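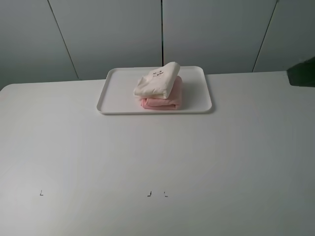

About Josora

January
By the Josora office, Astusville

Josora is an independent testing laboratory for household textiles. We measure how bedding, towels, table linen and upholstery fabric change with washing, drying, light and wear, and we report the results to the manufacturers, importers and retailers who order the work. The laboratory is in Astusville, on the ground floor of the former Wyss dye works. We have a staff of 19.

What we test

Most incoming work falls under dimensional stability, colorfastness, seam strength, abrasion and pilling. Dimensional stability accounts for the largest share. Specimens are marked with indelible ink, measured flat without tension, washed and dried according to the care label, then conditioned and measured again. Change is reported separately for the length and width directions. Where a label allows more than one drying method, we test the most severe one unless the client asks otherwise in writing.

Colorfastness is graded against gray scales under a fixed light source by two readers working independently. If the two grades differ by more than half a step, a third reader grades the specimen and all three values appear in the report. The grading room has no windows and its walls are painted neutral gray. Readers are retested for color vision every year.
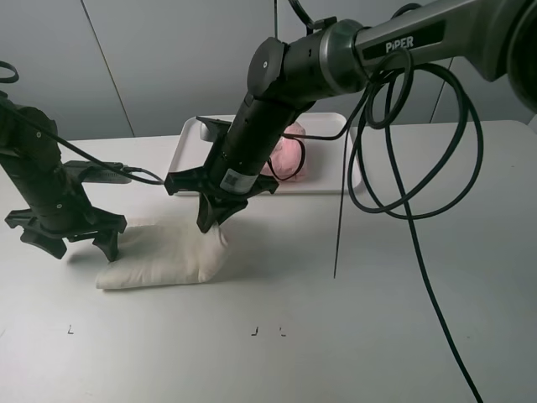

Filled articles are handled under a separate procedure. A flat fabric can be described by its fiber content and weight, but a filled article has a cover, a filling and a closing seam, and each can fail at a different point. The cream-colored pillow lying on the white tabletop is of the general type covered. Pale covers are useful for checking migration of color from sewn-in labels and are graded for yellowing as well as shrinkage. Loft is measured under a standard plate before the first wash and again after the last. Clumping of the filling is rated by hand against a written five-point scale. The closing seam is tested last because the test destroys the article.

Washing and conditioning

The wash room runs front-loading and top-loading machines, with separate machines kept for articles that shed heavily. The standard hot cycle is run at 60 degrees Celsius. Water hardness is adjusted at the inlet and recorded at the start of each shift. We use reference detergent without brightener for all tests unless the order states a different product, in which case the client supplies it in sealed packaging.

All specimens are conditioned before measurement. The conditioning room is controlled for temperature and humidity, and a logged excursion outside the limits restarts the conditioning period for everything in the room. This sometimes delays a report. Clients are told on the same day when it happens.

History

Josora began as the in-house quality department of Wyss, which dyed cotton yarn and later finished sheeting for hotels. When dyeing ended at the site, the department was set up as a separate company and began accepting outside work. The original fading cabinet was kept in service for several years and has since been replaced. Our upholstery section came later, with the purchase of the abrasion equipment from Cesholm, and the staff who ran that equipment moved to Astusville with it.

The laboratory issued 3,375 test reports last year. Bedding made up more than half, followed by towels and then upholstery.

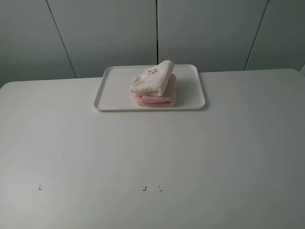
Shallow white tray near the back edge of a white table.

Sending samples

Samples should arrive unwashed, with the care label attached and a completed order form inside the package. For flat goods, send enough fabric to avoid cutting within a hand's width of the selvage. For filled articles, send complete units; we do not accept cut sections. Standard turnaround is 14 working days from the day the order form and samples are both in the building. Samples received after 3 p.m. are booked in on the next working day.

Retained specimens are stored in the dark and discarded when the retention period printed on the report ends. Return shipping is available at the client's cost, except for articles destroyed in testing.

Last updated: January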